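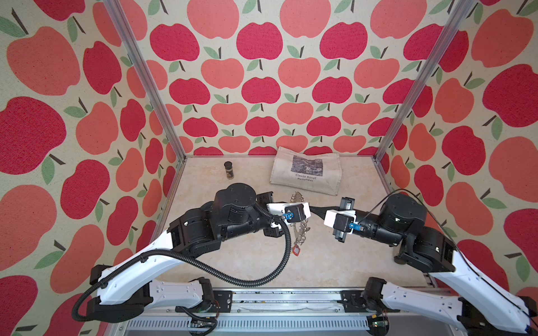 Two robot arms at a tabletop with apple-print panels on three sides.

Hetell issues service bulletin for Broda home sergers

Hetell has issued a service bulletin for its Broda line of four-thread home sergers after repair shops reported skipped stitches on the left needle. The fault shows up mainly on medium and heavy knits, and mostly at stitch lengths above 3. It affects machines built before May, when the factory changed the lower looper carrier.

According to the bulletin, the set screw on the earlier carrier can back out slightly under vibration. The looper then rotates on its shaft and passes too far behind the needle scarf to pick up the thread loop. The right needle usually keeps forming a correct stitch, so the seam may look sound from the top side until it is pulled open.

Owners are asked to rule out the usual causes before taking a machine in. The bulletin gives this order: raise the presser foot, remove all four threads, fit two new needles, and rethread with the upper looper first, the lower looper second and the needles last. A test seam of 30 inches should then be sewn on two layers of cotton interlock with all tension dials at the middle setting. If the left needle still skips, the carrier should be checked.

The check itself is meant for a technician. With the side cover off and the handwheel turned slowly by hand, the lower looper tip should pass behind the left needle with almost no gap and without bending it. Any play at the carrier when the looper is pressed with a fingertip means the screw has moved. The repair is to reset the looper timing and fit the newer screw, which has a thread-locking patch. Shops are told not to reuse the old screw.

Tincuța Grecu, service manager at the repair shop Oprea, said her shop had reset 178 of the machines before the bulletin came out.

"Most came in as tension complaints," she said. "The owner has turned the left needle dial all the way up and then all the way down, and the stitch still drops out. If you change the tension and the skip stays in the same place, stop turning dials and look at the looper."

Grecu said the reset takes less than an hour on the bench when the needle bar height has not been disturbed. Where a needle has struck the looper, the tip should be examined under magnification and replaced if it is burred. A burred tip will shred polyester thread within a few inches.

Screw kits will go out through the parts distributor Primanside. The first shipment is 400 kits, with a further 200 held back for shops outside the regular dealer network. Parts and labor are free on affected machines regardless of warranty status, provided the work is done by a listed shop. Owners who have already paid for a timing reset can send in the receipt for a refund.

The build month is printed on the rating plate under the handwheel. Two-thread and coverstitch models use a different carrier and are not included in the bulletin.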